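Sinia cable handling, progress report to Flinora, 11/12/2023
Prepared by Danai Manolakis

The October fault is not closed, whatever the last summary said. Both arms stopped mid-task in 5 of 36 runs, and the log blames cable snag each time. I don't buy it.

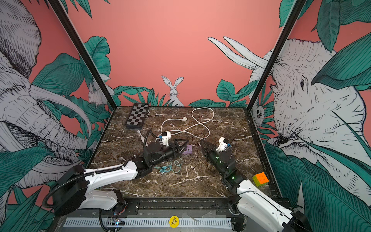 Fig. 1. Both arms over the cable task, white cable behind the grippers.

Leonidas Sarantis suspects the two arms are allowed too close together -- a limit we set ourselves.
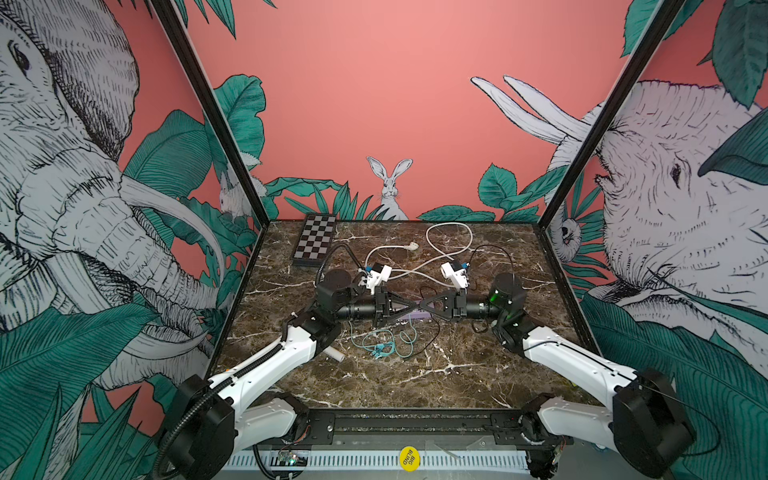
Fig. 2. Grippers nearly tip to tip over the purple object.

Hervé Delorme wants to go on with a new wrist setting.
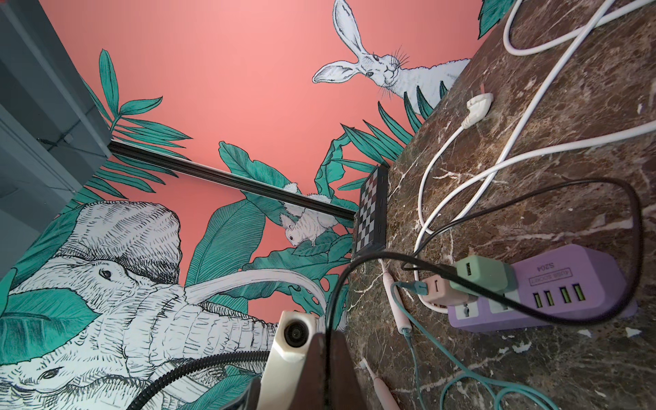 I would hold the next 18 runs until the spacing limit is checked.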